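度假公寓厨房与洗衣小贴士

住进带厨房的度假公寓，头一天花点时间熟悉设备，后面几天会省事很多。以下几条适用于Devport一带的多数海边公寓，Grallimov公寓楼的住客也可以照着做。

一、先看橱柜再买菜
锅具、刀、砧板、开瓶器，逐个抽屉翻一遍，缺什么记下来。油盐和咖啡滤纸一般不提供。调料买最小包装，退房时带不走的东西越少越好。

二、冰箱别塞满
刚入住时冰箱往往调在低档，先调到中档，过2小时再放肉和奶。海鲜放最下层，用带盖的盒子装。

三、洗碗机
碗盘上的残渣先刮掉，大盘子放下层，杯子倒扣在上层。只用洗碗机专用的洗涤块，普通洗洁精会起大量泡沫，从门缝溢出来。晚饭后开机，第二天早上再取。

四、毛巾分开用
沙滩巾、浴巾和擦手的小方巾不要混着洗。沙滩巾先在阳台上抖掉沙子，再进洗衣机。毛圈布不要放柔顺剂，用久了吸水会变差。烘干用中温，大约30分钟后取出来看看，没干透再加时间。

小方巾要趁刚烘好时摊平，用手把四边抻一抻，然后对折两次，放进浴室的架子。

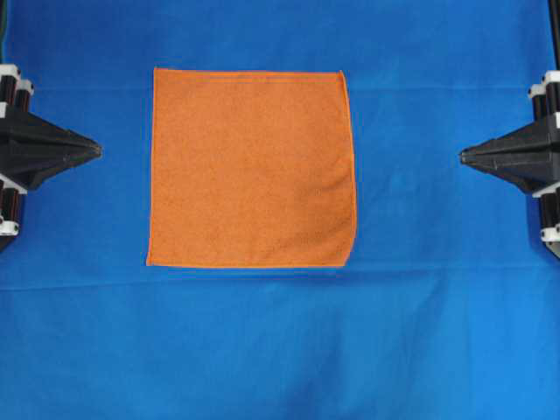

五、微波炉去味
碗里倒半碗水，加两片柠檬，高火加热到水开，关着门焖几分钟，再用湿布擦内壁。转盘可以取下来单独洗。

六、退房前
倒掉垃圾，清空冰箱，洗碗机里的餐具放回原处。用过的毛巾集中放在浴缸里，不要堆在床上。周日退房的人多，电梯要等，行李最好早点搬下楼。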